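Water line work shuts Crabtree Road in Iltcombe, 70 homes on low pressure

Posted 5/5/24

ILTCOMBE - Crabtree Road is closed to thru traffic between the feed store and the Jetow bridge and will stay that way for at least 18 days, the town water office said. Crews are replacing the old main. Detour is by way of Mill Lane. Signs are up at both ends, altho the one by the bridge was facing the wrong way as of this morning.

70 homes are on the temporary line. Pressure will be low, mostly mornings and again at supper time. No boil notice. If the water runs brown, let the cold tap go five minutes before you drink it, and hold off on washing whites.

Barry Whiteley, water superintendent, said the pipe was overdue. Three breaks on the same stretch since October, the last one right under the school bus turnaround.

"We kept patching it and it kept letting go a few feet over," Whiteley said. "At some point you are just buying clamps."

The contractor is Gindach, same outfit that did the hill section last year. Their bid was the lower of two. The work covers 106 service connections in all, counting the side streets, but those come later and will be done a few at a time. Letters go out before each shutoff. Nobody's water should be off longer than one workday, Whiteley said, and not on a weekend.

Businesses on the closed part are open. Customers can get in from the Mill Lane side only. The bakery has moved its pickup window around back. The feed store is asking people with trailers to call first, there is no room to turn one right now.

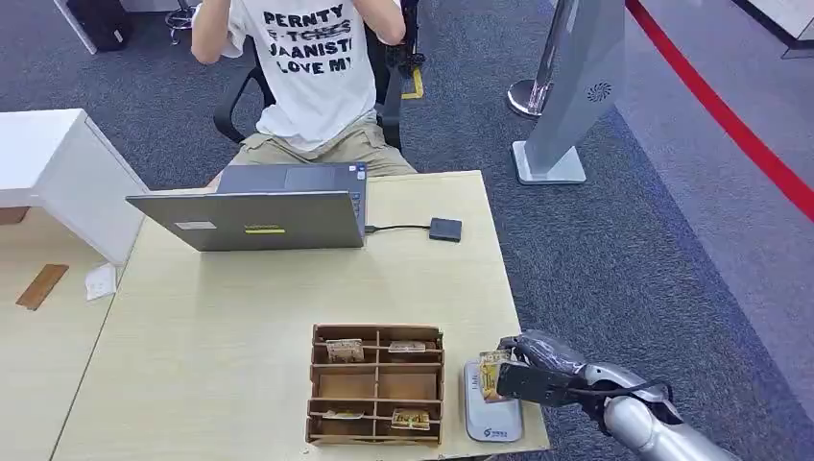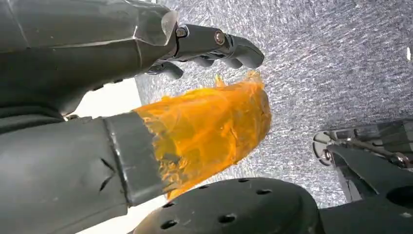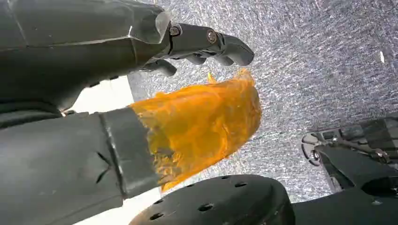
Billing is the part most people have called about. The water office says every account on the temporary line gets a credit on the next bill, no form needed. Anybody who pays online should wait for the corrected amount to show up before they hit pay, the first batch went out without it. You can check it from a phone or from an open laptop at the kitchen table, like the gray one in the first picture, and the office says the full site works better than the phone one for now. Log in, pick your account, look for the line marked "service adj." If it is not there by the end of the week, call. Don't send a second payment. 47 people paid twice after the hill job and the refunds took most of a summer.

Trash and recycling pickup is the same day but earlier. Cans need to be out by 6 a.m. on the closed stretch so the truck can get in and back out ahead of the crew. Cans left out after that will wait til the next week.

School buses: the turnaround stop is moved to the church lot. Morning time is the same, afternoon drop is five minutes later. Parents who drive should use the lower entrance to the lot and leave the upper one for the bus. Kids who walk from the bridge side can still use the sidewalk on the north side of the road, the south side is fenced off.

Fire and ambulance have a key to the gate and can get thru at any hour. Two hydrants are out of service and have black bags over them. The fire department has a tanker parked at the station in case.

Mail is not affected. Parcel drivers have been leaving packages at the barricade, which the post office says was not them. If you are short a package, try the contractor's trailer by the bridge, there was a pile on the step.

Paving comes last. Whiteley said the trench will get gravel first and be left to settle, then a cold patch, then a full overlay from curb to curb once the side streets are finished. Expect a rough road in the meantime. Motorcycles especially should go slow over the plates when the road reopens, they are slick in rain.

Work hours are 7 to 5, Monday thru Friday. Some night work is possible at the bridge tie-in, where the new pipe meets the Jetow side. The office will post 48 hours ahead at the town hall door and on the web site if that happens.

Questions go to the water office, weekdays, ask for Barry. After hours leaks go to the dispatch number on the back of your bill.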